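Kadport v Warnari, who was your player of the match?

kopfan_trin
OK I have watched the second half back twice and I still can't sit down! 4 goals after the break, two of them past the 85th minute, and Kadport somehow come away with a point. For me it has to be Greenberg. He won everything in the air and that ball over the top for the equalizer was gorgeous (left foot too!!). Who else are we giving it to?

marshgate_end
Greenberg was great going forward, but he was the one playing Ansari onside for their second. You can't be player of the match when you've handed them a goal. Keeper for me. Three big saves at 2-0 and the game is dead without them.

kopfan_trin
He stepped up and the right back didn't! Watch the line again, it's the far side that holds everyone on.

oldwarnari
Warnari fan here, coming in peace. Your keeper, easily. Our number 9 was already wheeling away to celebrate before that low one got pushed onto the post. Great game though, best I've seen at your place in years.

marshgate_end
See? Even the away end agrees with me.

JG_fitz
Can I make a case for Cernodgate? Came on at 62 minutes with the midfield getting run over and suddenly we had the ball. He doesn't do anything flashy, he just shows for it every single time and turns. I was right by the touchline and you could hear him organizing people twice his age. Kid is 16 games into his career!

kopfan_trin
Love him, but half an hour isn't enough for the award. I'd start him next week though, no question.

JG_fitz
Half an hour in which we scored all our goals, Trin.
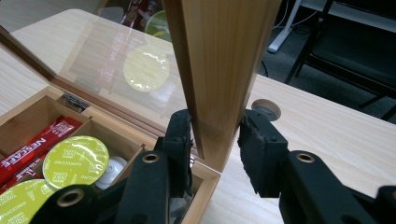
And look at who we had in there before he came on, two holding players standing on each other's toes. He gave the wingers somebody to bounce it off. I've been saying since January that he should be playing 90 minutes.

oldwarnari
He did change it, fair enough. We stopped pressing once he was on. Still the keeper.

marshgate_end
Ratings: keeper 9, Cernodgate 8, Greenberg 7, right back 5. I'm not moving on the right back.

kopfan_trin
Greenberg a 7?! Go and watch that pass again and come back to me.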